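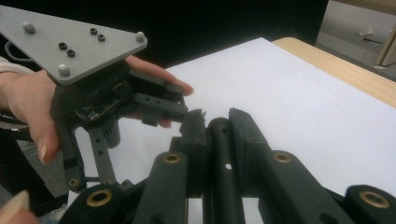

Figure 3. Bench work on a linkage finger, with a hand-held gripper in front. White paper covers the tabletop.

4.2 Building and rebuilding the grippers

By the second half of the course the students had stopped asking us whether a change was allowed and had simply begun making changes, which pleased us more than we probably let on at the time. The hand-held gripper was the common platform for every team in the Medve course. Each team could redesign the finger pads, the bracket behind them, and the way the parts were fastened, so long as the finished tool could still be held and worked by one person for a full practice session. A session at Turkville ran from just after lunch until 4:30, and people do get tired, so this rule mattered a good deal more than it may seem to on paper.

We had planned on 2 rounds of pad design. Most teams wanted more, and we gave in (the printer was free on Tuesday evenings anyway). Over the term the class logged 165 practice grasps on everyday items, and the logs are a pleasure to read — full of crossed-out guesses, small arguments in the margins, and now and then a drawing of a better bracket. Teams wrote down the item, the pad version, where the pads met the item, and whether the person holding the tool felt they had to squeeze harder than they liked. That last column was entirely the students' idea, and we have kept it in the forms we use now.

Thin, flat-backed items caused the longest discussions. A phone case gives the pads only its narrow sides to press on, and the students soon disagreed about how much of each side a pad ought to cover. The Flendness team favored a broad contact face, while the Sustcombe team argued for a short one that would leave room to correct a crooked approach. 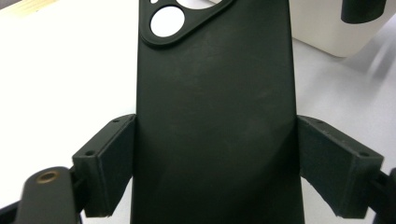 Gizella Simon, reading a draft of this section, felt that we had made the disagreement sound more settled than it was, and she asked us to say plainly that the two teams never tested their pads on the same afternoon or with the same person holding the tool. She is right, and we are glad to say so. Her other remark was that a term is too short for students to learn both to design a pad and to judge one fairly, and that she would sooner see the judging taught first. We have gone back and forth on this. For the coming term we have moved the logging exercise up to the opening weeks, before any team has a pad of its own to defend, and the comparison of broad and short contact faces will be repeated there with a shared list of 19 items.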